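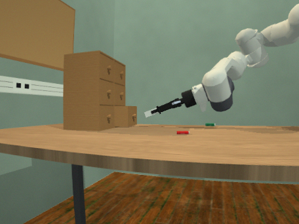 Conservation Biology, Unit 5: Island Birds and Introduced Predators
Instructor: Emrys Prothero

Ground-nesting birds on small islands often show little fear of mammals. Many lay one egg a year, so a colony that loses its adults recovers slowly. Rats do the most damage because they arrive with cargo and breed fast.

Case for this unit: the Pullel petrel
The 1st survey of Pullel found 3,289 occupied burrows. After rats came ashore, the next survey found 19, all on the north cliff - the one place too steep for them.

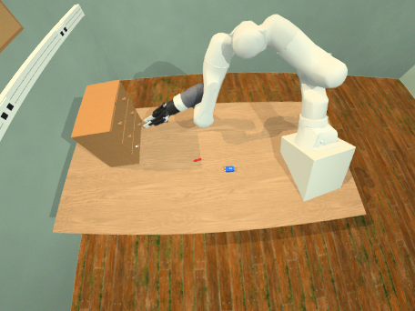

Zdzisław Ostrowski led the recovery work. His team laid bait on a grid in the dry season, when natural food was short and the petrels were at sea. Chew cards stayed out for 4 years afterward. Burrow numbers rose slowly, as young petrels spend their first years away from land.

Terms to know: endemic, naive prey, bait grid, reinvasion, biosecurity. 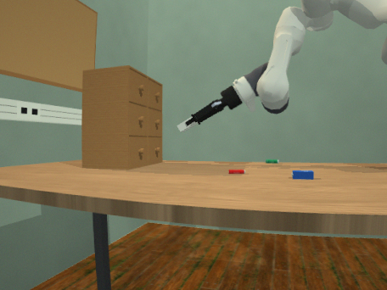 White robotic arm with a black gripper over a light wooden table.

Reading for Monday: Ostrowski's chapter on Pullel, first half only. Write one page on this question: should bait be used where a native land bird might eat it? Give a position and defend it. Bring a printed copy - no email.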